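I've been writing our house rules for gripping soft packaging again, and I keep coming back to the one Parviz Mahmoudi gave me when I started at Planstead: close, wait, then lift. It sounds so simple! But we went through 1,241 logged picks this November (with plenty of tea), and the pause was the step people had trimmed most often, usually to save a second or so.

My other favorite is to write down the grip force for every kind of bag, even the ones that look alike, and to put your initials next to it so the next person can come and ask you. 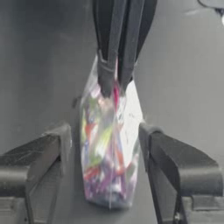 I'd also love to see a limit on travel speed while anything is hanging, and Arash Pakzad has a draft of that which I'll share once he lets me.

Comments (2)

Hooman G. wrote:
We initial ours too. Do you redo the force when the supplier changes the film?

Behrouz Azimi wrote:
Please do post Arash's draft, even a rough one!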